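Prollar two-arm table cell: open day review
2022-09-22

I went to the Surkden open day to see the Prollar cell before we put money into one. The demo I cared about was handling cups on a papered table marked out with blue tape. 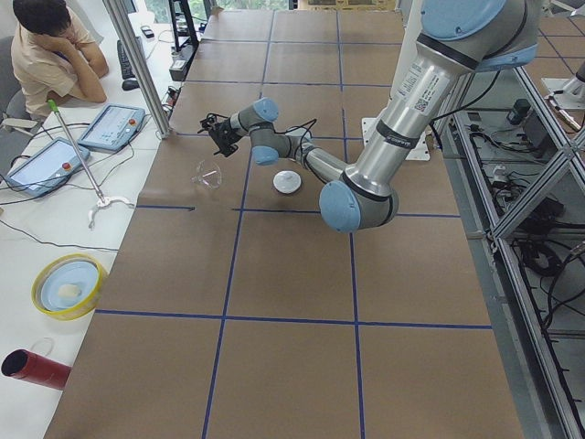
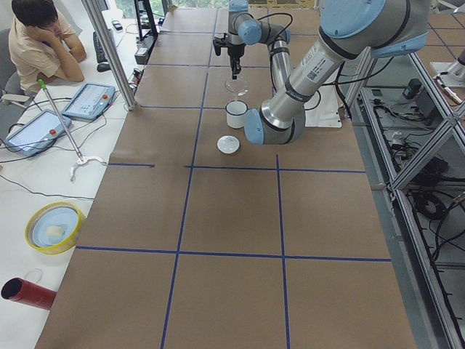 Reach is good and the cables stay mostly out of the way. I liked the teach pendants, light and with the stop button easy to find. Setup took 10 minutes by my watch. The manual is weak, and the gripper fingers cost extra at 89 a pair. I'd still take it over the Ornent for small tableware work. Four stars.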